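Want to spend November boiling cabbage with me? I'm looking for 12 people to test home-made pH indicators in their own kitchens for the Skurneck project.

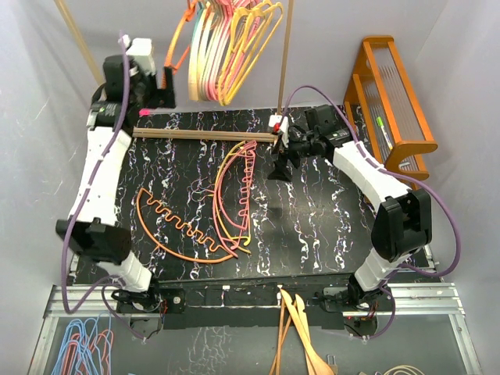

Black tabletop with white veins, orange hanger at a slant.

You'd get three plant dyes in the mail (cabbage, turmeric, hibiscus) and drip them into vinegar, baking soda water and whatever else is in your fridge, then write down the color you see. No lab background needed!
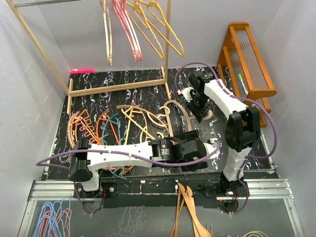 Roxana Iordache
Kitchen chemistry lead, Skurneck

It takes roughly 3 evenings, and I pay $100 when your sheets come back. Adults only, please, and no bleach. 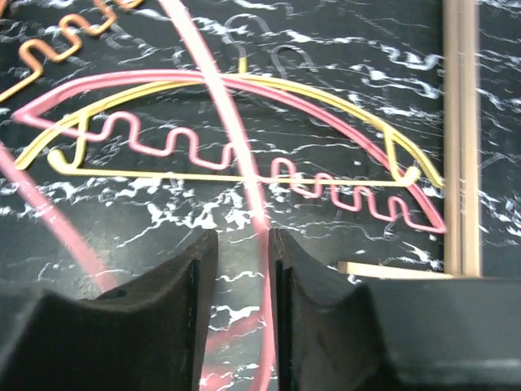
Naming colors is the hard part of indicator work, and I want people who'll argue over it. Is the pink of that hanger "pink" or "rose"? Would you call the one overlapping it yellow or gold? Write me a few lines with your answer, or ask for Muammer Başaran at Drellier, who mails the kits.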